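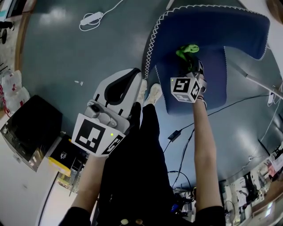

Two-handed recording with the marker cubes on, green plush in the right gripper.

Relstead 2 is out, and I've been poking at it all morning. It's the tracking and replay software from Drulell, and the big change is how it works out where each hand gripper is from one moment to the next. The old version leaned almost entirely on the printed marker cubes, so if you turned your wrist the wrong way the path would jump. The new one blends the markers with whatever the gripper cameras can see of the room, and my plots look so much smoother!

Camera-only tracking is the part I was most curious about. Rhun Mathias, who wrote most of that code, told me it hunts for fixed edges and corners and tries to throw out anything that moves. 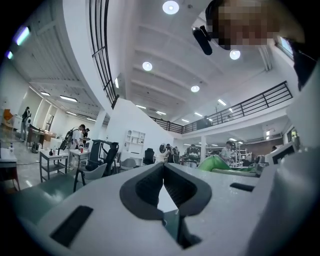

Room features get sorted by how long they hold still, and that's new too. Ceiling beams and a long black railing are lovely for this - straight, high contrast, and they stay put while people wander through underneath. Office chairs are a pain (they look fixed right up until they roll), so there's now a setting for how quickly the map forgets things. I left it at the default of 38 and got no complaints.

I ran 782 old recordings through it and the log came back with 1936 warnings, mostly about clocks that don't line up between left and right. Annoying, but at least they're listed now. Soft stuff is still the weak spot. When cloth fills most of a gripper camera's view, the software has to get by on whatever strip of room is left at the side.

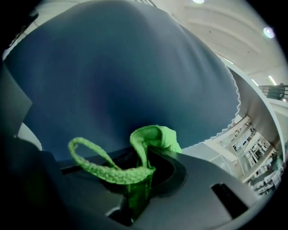
What's next

Rhun says the Indano planner plug-in should follow in June, with the Hughes file importer after that. Old project files open fine, but save a copy first - mine got converted on load.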